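Home > Kitchen > Worktop tips > Batch assembly

Print this page | E-mail this page

Laying out a burger station

Kiprono Ogola, Durkcombe

Assembly goes faster when every ingredient has a fixed place and the hands travel a short distance. The notes below are for a home worktop and a batch of up to 27 burgers.

Clear a strip of worktop and wipe it down. Set the tray at the front, square to the body. Line it with one sheet of plain white paper, cut to the flat of the tray and not folded up the sides. Change the sheet when grease has soaked through.

Put cold ingredients in straight-sided clear tubs, so that stock can be checked without lifting anything. Dry the lettuce fully before it goes in. Wet leaves slide under the patty and soften the bread. Keep cheese in the fridge until the first patties are out of the pan, and return it between batches.

Toast buns cut side down for about 94 seconds on a medium heat. Cool them on a rack before they go into a tub, or they will sweat.
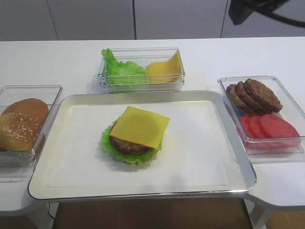
Lettuce and cheese can share a tub if the cheese slices stay in a stack at one end. Buns need a tub of their own, to the left of the tray for a right-handed worker. Build from the leaf upwards: lettuce, patty, cheese. A square slice on a round patty leaves part of the rim bare, so lay it on while the meat is hot and let the corners drop. Transfer the finished stack to the bottom bun with a wide, thin turner.

Back to Worktop tips | Next: Storing cooked patties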